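Do Robots Have Rules?

By Mylene Soriano for the Amau Young Explorers pages

You probably have rules at home and rules at school. Maybe you have to walk in the hallway, or wash your hands before dinner, or put the cap back on the glue (please do put the cap back on the glue!). Well, robots have rules too, and so do the people who work near them, and a lot of grown-ups have spent a lot of time writing those rules down.

A rule that many people agree to follow is called a standard. There are standards for bicycle helmets, for crayons, and for the plugs in your wall. There are standards for robots as well, and some of them are very long. My friend Yae Hirano teaches robot safety, and the binder on her desk has 334 pages in it. She let me hold it, and I needed both arms!

You don't have to read the whole binder. Let's look at a few of the big ideas.

Give the robot its own space

A robot arm can swing, stretch and turn, and it doesn't always know that your elbow is there. So before it starts, people work out how far it can reach, and they keep that space clear. Bags, lunch boxes and curious noses all stay outside. The table gets tidied too, and each thing the robot is going to pick up has a place to be.
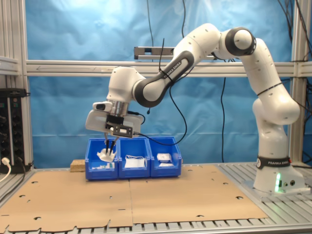 A robot arm reaches into one of three blue bins.

Look at how the arm bends. It has joints, a bit like your shoulder, elbow and wrist, and every one of those joints is a spot where a finger could get pinched. Grown-ups call these pinch points. If you ever visit a robot, keep your hands to yourself until the person in charge says it's okay, even if the robot is standing perfectly still. A robot that is standing still may only be waiting for its next instruction!

Know how to stop

Yae's favorite rule is that everybody in the room must know how to stop the robot. Many robots come with a big red button called an emergency stop. You push it, and the robot stops moving. People who work with robots test that button before they begin, the same way your school has fire drills even when there isn't any fire.

Be gentle

Have you ever squeezed a juice box too hard? Then you know why this rule matters. A robot's hand is called a gripper, and it can be strong. The people in charge set a limit on how hard it may squeeze and how fast it may go. Soft, crinkly things are tricky, too, as they change shape when you touch them.

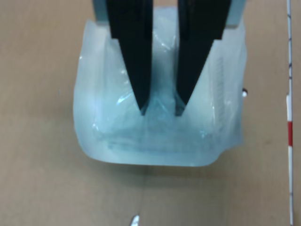
Two black gripper fingers press into a crinkly plastic bag.

Slow is a good speed for learning. When a robot is trying a new job, Yae likes it to start slowly, with a person watching the whole time, and to speed up only after it has done well.

Try it yourself

Ask a friend to be the robot. Mark the robot's space on the floor with string or tape, and choose a stop word together (ours was "pickle"). Now tell your robot, one small step at a time, how to pick up a sock and put it in a box. Everyone else stays outside the string. When somebody says the stop word, the robot has to freeze right away, even with one foot in the air. Then trade places and write down one new rule you think your robot needs.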